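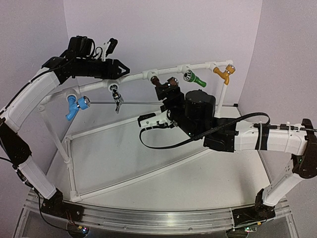
A commenter on my last post wanted to know why anyone would spend a whole month thinking about tap water when it comes out of the wall and you drink it and that's the end of it. Fair enough! I used to be that person. I grew up drinking out of the garden hose and I never once wondered where any of it came from. Then I moved to Clirari and the water tasted like a swimming pool that somebody had dropped a handful of nails into.

So yes, another water post. If you came for the soup recipes they're still in the archive and I promise there will be more.

Search this blog
Type and press Enter

January 26, 2023

For anyone new, I rent the upstairs of an old house at 1663 Ríos Street, right at the end where the pavement gives up. It's a lovely place with terrible closets. The water comes from Sarnach Lake, up behind the hills, and by the time it gets to my kitchen it has been through a lot of pipe. The first week I figured the taste was me, that I'd get used to it. I did not get used to it. I made coffee and poured it out. I made tea and poured it out too, and then I started buying those big jugs at the store and dragging them up the stairs like a pack mule, which got old very fast.

What I learned first is that "bad water" can mean a whole bunch of different things, and they don't all have the same fix. Mine had a chlorine smell (sharp, strongest when you first fill a glass) and a metal taste (strongest in the morning). I'd been treating those as one problem. They're two! The chlorine is put in on purpose to keep the water safe on its way to you, so I'm not mad about it, I just don't want it in my coffee. The metal taste is more of a house thing. Water sits in the pipes all night and picks up a bit of whatever the pipes are made of.

That second part made me nervous, what with the age of the house, so before I did anything cute with lemons I got it tested for lead. Please do that if you live somewhere old. A filter that's good at taste isn't always good at lead, and you can't taste lead at all, so your tongue is no help. I got a kit by mail. You take one sample first thing in the morning before anybody has run a faucet or flushed anything, and another after the water has been going for a while. I forgot and brushed my teeth the first morning, so I had to wait and do it again the next day, standing there in my socks with a little plastic bottle and feeling like a scientist. Mine came back fine on lead and a bit high on iron, and the iron explains the nails.

Now for the chlorine. The cheapest trick in the world is a pitcher in the fridge with no lid. Fill it at night, drink it the next day. The smell mostly goes off by itself. I was very pleased with this until a friend pointed out that some towns use a different form of chlorine that hangs around much longer, so if you try the pitcher and nothing changes, that may be why. Your water company can tell you which kind they use. Ours puts out a report every year that I'd been throwing away with the pizza coupons. I read the whole thing over breakfast – it's not a page turner, but there's a nice little map of the lake.

The pitcher works but it's slow, and I drink a lot of coffee, and I kept forgetting to fill it. So I bought a filter. I went with the Zovov, the kind that screws onto the end of the kitchen faucet. It cost me $33 on sale and it has a little lever so you can switch it off when you're washing dishes. The box says each cartridge is good for 400 liters. I have no idea how many liters I go through, I think in mugs, so I just wrote the date on a piece of masking tape and stuck it to the cabinet door.

Did it help? A lot! The swimming pool is gone. The nails are faint, and if I let the cold run for 2 minutes in the morning before filling the kettle they're gone as well. I felt bad about letting all that water go down the drain, so now I catch it in a mixing bowl and give it to the plants. The fern has never looked better. The basil died, but the basil always dies.

A few other things I picked up along the way, in no special order.

Only use cold for drinking and cooking. I used to fill the pasta pot from the hot side to save time, for years, in every place I ever lived. Hot water pulls more stuff out of the pipes and it's been sitting in a tank besides. Cold takes a bit longer to boil. I use the time to look for the colander.

Unscrew the tip of your faucet. There's a tiny screen in there called an aerator and mine was packed with orange grit. It was disgusting and also weirdly satisfying? I soaked it overnight in white vinegar, scrubbed it with an old toothbrush and put it back, and the kitchen sink went from a sad dribble to something you could really rinse a plate under. Mine came off by hand, but the one in the bathroom needed pliers with a rag wrapped around it so I wouldn't scratch the finish.

Ice remembers everything. I had the new filter going for a week and my iced tea still tasted like the town pool, and it was the ice. I'd made those cubes way back before the filter, and they'd been sitting in there next to a bag of peas and half an onion. Dump your trays.

And don't boil the same kettle of water over and over. I can't prove that one makes a difference, but I'm sure I can taste it and I'll fight you on it.

I did look at the bigger systems, the ones that go under the sink with their own little spout. They look great. But I'd have to ask the landlord about drilling a hole, and I've already asked about the closets, the window that sticks and the noise in the bathroom wall, so I'm saving up my goodwill for now. Maybe in the spring.

What I really want to know is what your water tastes like. My sister's place is on a well and hers is so good that I fill bottles every time I visit and drive home with the trunk clinking. If you've moved somewhere new and the water threw you off, tell me how long it took before you stopped noticing. And if you have a way of keeping basil alive past the first week, leave that in the comments too.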